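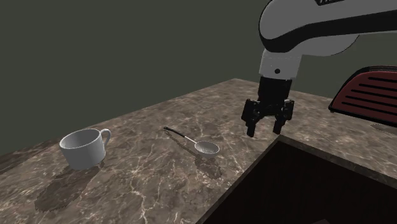

Skakico will close its pension plan to new hires in March and move 281 employees to a revised retirement account, finance chief Mi-kyung Ha said in an interview at the company's Nurneck office.

Ha, who joined the wholesaler from Lisosa, said the board had reviewed the plan over two budget cycles before voting. "The cost was rising faster than our sales," she said. "We wanted to act while we still had choices."

Benefits already earned by the 1,709 current members will not change, according to Ha. Employees aged 59 and over may remain in the existing plan until they retire.

Asked whether the move was tied to talks with the lender Šimko, Ha said the two matters were separate. "Our credit line was renewed on its own terms," she said – though she declined to give the rate.

Staff representative Kyung-tae Song has asked for a longer notice period. Ha said the company had received his letter and would reply in writing before the change takes effect.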